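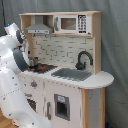
A Paper Lantern Template for Mixed-Age Groups
Final project report, Children's Activities and Program Design
Harsh Pathak
Vundadbridge College

1. Background

The Clallari Center runs a drop-in craft hour for children ages four to nine. Sessions are held on Sunday afternoon, and siblings usually sit together. The center asked our class for crafts that could be printed on ordinary office paper, finished in one sitting, and carried home without falling apart. I chose the paper lantern because the center hangs a string of them across its front window every October and was still using a pattern copied from an old activity book.

The old pattern has two weaknesses. The cutting lines run too close to the edge of the sheet, so a child who cuts a little too far ends up with loose strips. The handle is also drawn on a separate page, and that page tends to get lost.

The aim of the project was to redraw the lantern so that a five-year-old could finish it with little help and an eight-year-old would still find something in it to do.

2. The template

I drew three versions. All of them fit on one letter-size sheet, with the handle printed along the short edge.

Version A has straight cutting lines, spaced a thumb's width apart. Each line ends in a solid dot that means "stop cutting."

Version B is the same as A, but the lines are wavy. The lantern looks more interesting when it opens, and the waves hide uneven cutting.

Version C has straight lines and a band of small pictures across the top and bottom for coloring. I used leaves, acorns, apples, and a crescent moon. The band also works as the uncut margin, so children can see which part has to stay whole.

I left the middle of every sheet blank so that children could draw their own design or glue on tissue paper.

3. Materials

Each child needs one printed template, safety scissors, crayons or markers, and a glue stick. Tissue paper scraps are optional. I tried white liquid glue at home before the first session and dropped it. The overlap slid apart while it was drying, and the paper wrinkled along the seam.

Two kinds of paper were tested. Plain copy paper is easy to cut but sags once the lantern is hung. Light cardstock stands up well, but the youngest children had trouble folding it. The Katiyar print shop, which does the printing for the center, let me use 102 sheets of cardstock left over from another order, and the rest of the lanterns were made on copy paper.

4. Steps given to the children

Color the sheet first, while it is still flat.
Cut off the handle strip and put it where you can find it.
Fold the sheet in half the long way, with the coloring on the outside.
Start at the fold and cut along each line. Stop at the dot.
Open the sheet and roll it into a tube so the short sides meet.
Glue the overlap and hold it while a grown-up counts to 20.
Glue the handle inside the top edge.

In the first session I had put coloring at the end. A rolled lantern is hard to color, and several of the children pressed it flat again to do so. Moving that step to the beginning fixed the problem and also gave early arrivals something to do while the others came in.

5. Testing

The template was tried in four sessions at the center and in two second-grade classrooms at Pulevau Elementary. Across all sessions the children completed 253 lanterns. I did not take names. For each table I wrote down which version was used, where children asked for help, and which lanterns had to be repaired with tape.

Version A was the easiest for the youngest group. Most of the questions were about the fold. Children who folded the sheet the short way got a squat lantern that would not roll properly, so after the second session I added a dashed line marked "fold here" — it should have been there from the start.

Version B took the longest. The older children liked it and several asked for a second sheet. The four- and five-year-olds turned the scissors and not the paper, and often cut across into the next strip. I would not hand this version out to a mixed table without an adult sitting at it.

Version C was the most popular overall. Children colored the band with care and seemed less likely to cut through it. The moon was too small for crayons and has been redrawn larger.

The weakest part in all three versions was the handle. Glue stick holds it well enough for carrying, but lanterns left hanging in the window began to drop after a few days. A staple fixes this. The center now has an adult staple each handle before the lanterns go up.

6. Cost

Copy paper and glue sticks came out of the center's regular supplies. The center prints its handouts in bulk, and its yearly allowance is 3,000 pages for all programs. A one-page craft is therefore much easier to approve than a booklet. The old pattern used two pages per child.

7. Limits of the project

The second-grade classrooms had a teacher and an aide in the room, while the drop-in hour had one leader and whichever parents stayed. The two settings are not easy to compare. I also changed the template between sessions, so the notes from the first two sessions describe a slightly different sheet from the one attached.

Left-handed children were not considered when the lines were drawn. The leader mentioned this in the last session — her own box held only one pair of left-handed scissors. A test with enough scissors for everyone would be useful.

8. Recommendations

Use Version A for children under six and Version C for everyone else. Keep Version B as an extra for older children who finish early. Print on copy paper for taking home and on cardstock for the window display. Pre-fold the sheets if more than half the group is under five.

The same layout could be used at other times of year by changing the pictures in the band. I have drafted a winter set with mittens and pine trees, and a spring set with tulips. Neither has been tried with children yet.

Attachments: Versions A, B, and C (final), leader's instruction sheet, session notes.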